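Fostberg Students Take On Computer Repair With a Robot Arm

Robotics club heads to the Idanix Student Challenge in December with a project built on old desktops and a lot of patience 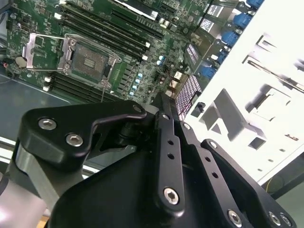 FOSTBERG — The robotics club at Fostberg Technical College has spent the fall term teaching a robot arm to work inside desktop computers, and in December the team will take the project to the Idanix Student Challenge, where seven schools have been picked for the final round.

The project is called Pluvetus. Its goal is easy to say and very hard to do: get a robot to help take apart and refit used computers, including the small, fussy jobs around the processor socket and the memory slots. People do this work with their fingertips and hardly think about it. A robot has to be taught every bit of it, and the students have loved finding out how much "every bit" covers.

"The first time you try to get a gripper near a motherboard, you see how crowded it is in there," said Min-kyu Min, the student who leads the programming group. "There are clips, wires, tiny parts everywhere, and the metal side of the case is right next to you. We spent two weeks just on how to come in at the right angle. I'd do it all over again!"

The club began with a simple pick-and-place exercise last spring and voted to try something bigger over the summer. Members now meet after classes in the Holzer Building workshop, and it's common to find the lights still on at 8 p.m. One group guides the arm by hand through each task and records the motions. A second group sorts the recordings, throws out the bad ones and trains the software on what is left. So far the team has logged more than 4,000 attempts, and the students are quick to say that plenty of those were misses.

Aurelia Prantl, who joined the club with no background in programming, runs the recording schedule. She also wrote the handbook new members use on their first day, which has grown to 55 pages and has a whole chapter on screws.

"I came in because a friend said they needed someone organized," Prantl said. "Now I'm the one arguing about gripper force at lunch. You can join this club knowing nothing and be running the arm by the end of the month, and I think that's great."

Faculty adviser Graham Rudd said the team picked computers on purpose. The college retires a batch of desktops every year, and many of them have parts that could go back into use if someone had the time to pull and check them.

"They wanted a real job with real parts," Rudd said. "When a run goes wrong, they open the log and start talking, and I mostly try to stay out of the way."

At the December final, each school will have two timed rounds on the floor and a question session with the judges. The Fostberg team plans to show its work on memory modules first and the processor socket second — the harder of the pair, and the one the students talk about most.

Verena Ortner, who coordinates student projects at the college, said the club will hold an open workshop before the trip so that families and other students can see the arm at work and ask questions. New members are welcome at any point in the year, from any program.

Media contact: Osian Prothero, Communications Office, Fostberg Technical College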